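Two-Arm Dish Bench: Frequently Asked Questions

5 min read

Updated 2025-01-19

These are the questions that come up most about the dish bench at the Alholm shared workshop. The build log has the longer version.

What is it for?

Practice at sorting and stacking tableware with two robot arms. We call the project Nukavo. It is a hobby build and it is not meant to go in anybody's kitchen.

What is the enclosure made of?

Aluminum extrusion, with a panel on each of three sides and the front left open. Both arms mount to one metal rail along the front edge of the counter, on black plates. Bolt the rail down before you hang the arms. We did it the other way in December and had to take everything off again.
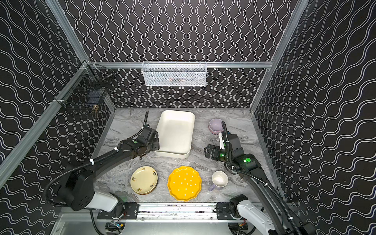
How much did it cost?

$3815, including both arms. The extrusion and brackets came to $213 of that. We had most of the hand tools already.

How do you keep the cables out of the way?

Corrugated conduit, zip-tied to the links. Leave a generous loop before the wrist. Our first loops were too short and pulled tight when an arm reached toward the back wall, so we cut the ties and started over. Move each joint through its full range by hand, with the power off, before you trim anything.

Why real dishes?

Plastic practice shapes were too easy. A scalloped rim gives the fingers a different edge every time, and a stack of plates can slide. Buy secondhand and expect to break a few.

Can one arm do the whole job?

For single pieces, yes. Loading the tray goes better with two, and it lets you work on a plate in the tray while the stack is being handled on the other side. 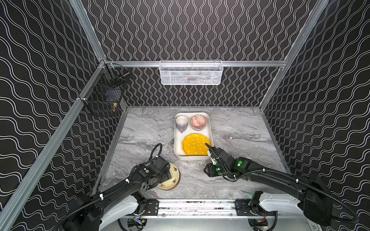 Left gripper on the cream plates, right gripper at the yellow plate in the tray.

What software does it run?

Kang, our own control script. It is short and not very tidy. Arm speed is capped at 30 percent, and we leave it there for anything breakable.

How many runs before it was any use?

We logged 300 before we trusted it with a full tray. Stacks still go wrong more often than bowls – mostly on the first grip.

Can I get the drawings?

Yes. Ask at the Alholm front desk for the Nukavo folder. Measure your own counter first, as ours is an odd depth.

Related

Squaring an extrusion frame without a big table
Trukuvness: a small gripper test stand
Nukavo build log, part 2: wiring the rail
Alholm workshop tool list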